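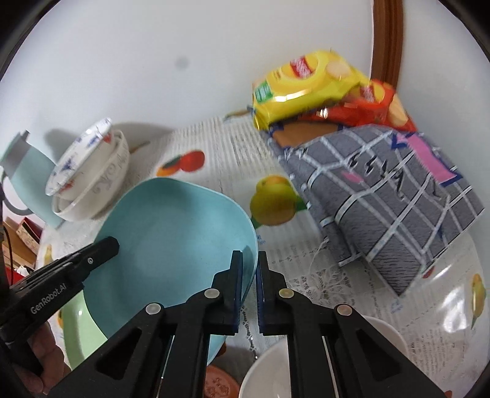

Gripper at table B, blue basin ahead of the fingers, bowls stacked on their side behind.

Home | Notebook | Entries | Rigs | Contact

18 Nov 2023

Handling rules for the hand-held gripper, revision 4. Working notes, to be merged into the Kombo procedure once Dorin has read them.

Purpose of the revision: the old text was written for single objects on a bare bench. Household tables are cluttered and the old text says almost nothing about what may touch what.

Start position. Fingers slightly apart, gap visible, tips towards the middle of the table. Shoshana wants the gap closed at the start so that zero is the same for every run. I disagree: closed fingers hide a pad that has shifted. Left open for now, to be settled with Thaddeus.

Pads. Inspect the dark blue pads on both inner edges before each session. Replace on any lifting at the corners. Old wording was "when worn", which three people read three ways.

Pivots. Check all of the silver pins for play by hand. Any side play in a linkage and the unit comes off the table. Log it under the unit number, not under the operator.

Cable. Keep it on the outer side of the handle, clear of the linkages over full travel. Cletus suggests a clip. No objection, provided it does not alter the grip.

Hand. Fingers curled round the handle and nowhere forward of it. The triangular cut-outs in the arms are a pinch point and should be named as such in the procedure. Current text says "moving parts".

Ceramics. Bowls stacked on their side, as on this table, are to be treated as one unstable object. No approach from the open end. Proposed wording: "Do not draw a bowl from a sideways stack unless the rest is supported." Emmett would prefer a flat ban. I think a ban will be ignored.

Overlap. Where a finger passes in front of a rim (left finger and basin here), the operator should not judge contact by eye alone. Approach slowly and stop at first resistance.

Soft goods. Loose threads on the plaid cloth could catch in a pivot. Trim frayed edges or turn them under. The lace doily needs the same caution, though there is no loose edge rule for lace yet. Add one.

Foil packs. Permitted. Shiny crimped ends give glare, so note lighting in the log. Stacked packs count as two objects.

Printed tablecloth. Permitted, but the log must say "printed" and name the subject (fruit, here). A lemon on the cloth has to be logged as print and never as an object. The Livero sheet has no field for this. Ask Dorin for one.

Form 1211 needs its checklist reordered to match: pads, pivots, cable, hand, table. At present table comes first, and people skip back.

Service interval stays at 3000 closures until the August wear figures have been rechecked.

Open: start gap, lace rule, cable clip.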